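4.3 Recording Demonstrations on Floor Textiles

This section applies to Prunomard hands fitted with a wrist camera and running the Kosis recorder. Complete the joint calibration in Section 3 before you begin. Demonstrations recorded without a valid calibration are rejected at upload and cannot be repaired later.

Preparing the work area

1. Lay the rug or mat on a hard floor. Do not stretch it flat. Small folds and ripples are part of the training material and must be left as they fall.
2. Remove coins, pins and loose threads from the textile.
3. Leave nearby furnishings in place unless they block the path of the wrist.
4. Close the blinds if direct sunlight reaches the floor.

CAUTION: Keep your own hands and feet off the textile while the drive is enabled. The thumb closes with more force than the fingers.

Recording an episode

5. In the Kosis recorder, select Task Group 18 (Floor Textiles) and enter the site code.
6. Bring the hand over the textile, palm down, with the fingers extended and the thumb clear of them. Hold this start pose for two seconds.
7. Press Record on the operator pedal.
8. Lower the hand at an even speed until the fingertips meet the textile. Close the thumb toward the fingers, lift, and release.
9. Return to the start pose and press the pedal again to close the episode.
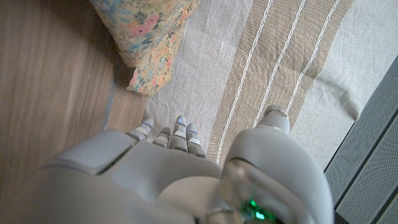 Vary the start pose between episodes. The Thái policy learns poorly when every approach begins over the same point, and a set recorded from a single position will be returned to the site. Move the hand or turn the textile after every five episodes, and include approaches that begin near a border as well as over the middle.

NOTE: A failed grasp is a valid example. Do not delete it. Mark it "Missed" and continue with the next episode.

Reviewing and labeling

10. Open each episode in the review window and confirm that the thumb and all fingers remain in view during the start pose.
11. Assign one outcome: Lifted, Missed or Stopped. Use Stopped only when the operator ended the motion early.
12. Enter the textile type in the comment field. Use plain terms such as "woven rug" or "bath mat."
13. Select Submit. The recorder sends the set to the Gandard server and clears the local copy once receipt is confirmed.

If the recorder shows code 907, the camera and joint records do not share the same clock. Stop recording, restart the recorder, and repeat the last episode. Episodes already submitted are not affected.

CAUTION: Do not disconnect the wrist cable while a transfer is in progress.

For storage of the hand between sessions, see Section 4.5.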